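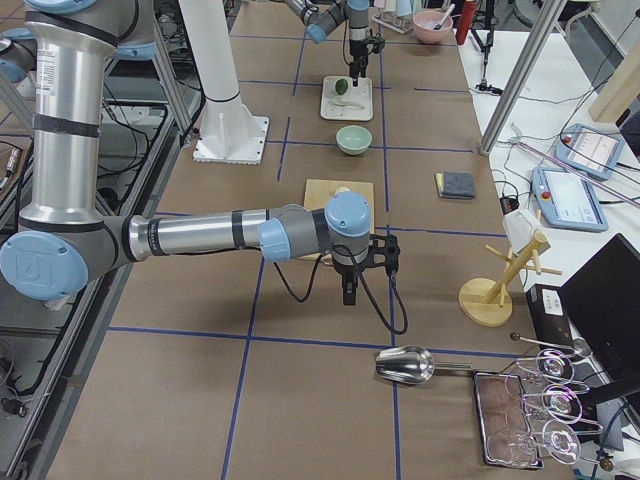

Long table, brown paper down and taped off. Cutting board, green bowl at the back.

May 2021
Sourdough crust trial, second batch

Carried on with the flour comparison. Same recipe as the first batch, only the flour changed. Coltinell strong white in loaf A, Bromwood stoneground in loaf B, and a half and half mix in loaf C. Salt and starter weighed out last night by Thư, labelled and left in the small fridge.

Starter was slow. It should have doubled by nine and it was nearer half past ten before it got to the line on the jar. The heating had been off all weekend and the flour store was cold, so the flour went in colder than I would like. Should have brought it through on Monday evening. Added warm water to make up for it, but I didn't take the dough temperature until after the first fold, so there is no proper starting figure for any of the three. Note for next time: thermometer out before anything else.

Folds every half hour as before. A came together quickly and held its shape by the third fold. B stayed slack and tore at the edges if pulled hard. C was closer to B than to A, which I didn't expect from an even mix. Kamran thinks the stoneground wants more water and a longer rest before the salt goes in. I think it wants less handling. We could try both, though not in the same batch or we won't know which one did it.

Shaping went fine for A. B stuck to the basket even with rice flour, and I lost a strip of skin off one side turning it out. Patched it and carried on. The patch shows in the baked loaf and should be left out of the crust scores.

Baked on the stone with steam for the first part, then vent open. The oven is still running hot at the back left. Herman put the spare probe in and it read 6 degrees over the dial, so I turned the loaves halfway through. Bake log has the times.

Weights after cooling: A lost 139 g in the bake, B lost about 100 g, C not recorded. I had moved it to the rack and cut it before I remembered. Amra has asked for the loss figures by the start of June, so C will need repeating anyway.

Crust notes. A: thin, crisp, even colour, a few small blisters. B: thick and chewy at the base, paler on top, good smell. C: the best of the three to eat, I thought, but the base was soft in the middle. Crumb on B was tight near the bottom – probably under-proved, given the slow starter.

Tasting was only Kamran, Thư and me, so don't read much into it. Two for C, one for A. Kamran said B would do well toasted, and had some.

To do
– Repeat C, weigh before cutting
– Bring flour through the night before
– Ask Châu Đoàn if the Hapeta order included the coarse rye, it isn't on the shelf
– New liner for the B basket, the old one is fraying
– Report the oven again. Last note about it was never answered
– Scrape the stone, there is burnt rice flour on it

Spare dough from A is in the fridge with a lid on. Use it or bin it by Thursday.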